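Stelness Hura 7-cup moka pot: a long review from somebody who drinks too much coffee

I've had the Hura on my stove since December and I keep meaning to write it up, because every time I post about coffee somebody asks which pot I use and I end up typing the same answer. So this is the whole answer, and it's a happy one. I love this thing.

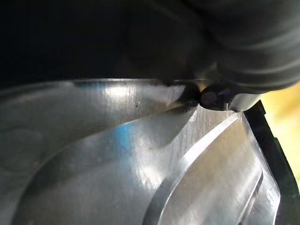
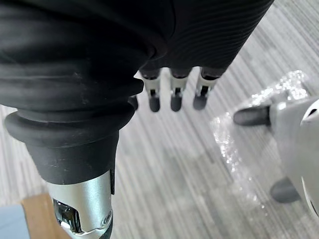

Wim Van Acker wrote to me after my first short note on the Hura that a seven-cup pot is too big for one person and I should have bought the three. He has a point, and it's the first thing to settle before you spend any money. Moka pots don't like being half filled. You fill the bottom up to the valve, you fill the basket level, and you drink what comes out. In the Hura that's 300 ml, a bit more than a big mug. Wim makes one small cup and goes to work. I make the full pot, drink half of it black while I read, and the rest goes over ice or into hot milk around ten. If you're a Wim, get the three!

Now the pot. The thing I noticed first was the thread. If you've owned cheap moka pots you know the little fight every morning, where the top half catches, goes on crooked, and then hisses steam out the side at you. The Hura goes on straight, with two and a half easy turns and a soft stop at the end (don't crank it, you'll only flatten the gasket). I haven't had one leak in all these months, and I am not a careful person before breakfast.

The handle is the other big win. It stands well away from the body, so your knuckles never touch hot metal, and it stays comfortable even when I leave the pot on the burner longer than I should. My old Timberg had a handle so close in that I poured with a dish towel for years and thought that was normal.

How does the coffee taste? Rich, a little sweet, with a lot less of that burnt edge people complain about. Part of that is the pot and part is how you use it. I start with hot water from the kettle, keep the flame low, leave the lid up, and take it off the heat the moment the stream turns pale. Then I run the base under the cold tap for a few seconds. From kettle to cup takes me less time than it takes to toast two slices of bread.

I grind for it on a Tanguy hand grinder, a touch coarser than I would for espresso. Too fine and it sputters. I tried a bag of ready-ground supermarket coffee too, to be fair to people who don't want another gadget, and it was perfectly good. Not as lively, but I'd drink it again tomorrow.

I also put it on the kitchen scale full of water and coffee, expecting nothing much, and got 1460 grams. That's heavy! Some of my friends found it a bit much to pour with one hand, and if your wrists bother you, try to pick one up in a store before ordering. For me the weight is a plus, because it sits still on the grate and doesn't skate around when I bump it.

Cleaning is rinse, wipe, leave open to dry. No dishwasher, and the leaflet says so in three different places. The filter plate pops out with the gasket, which you'll want to do every couple of weeks, or the oils go stale under there and you'll taste it. Spare gaskets come two to a bag and I'm still on the original.

Complaints? A few. The spout drips if you pour slowly, so pour like you mean it. The lid knob is small and gets hotter than the handle does. And the pot won't work on my sister's induction top without an adapter plate, a detail printed in tiny letters on the bottom of the box.

By my tally on the fridge door, I've now made 338 pots in it. I was going to wait for a rounder number, but the coffee's ready and I'm out of things to grumble about. If you have one and you've found a fix for the drip, please tell me in the comments.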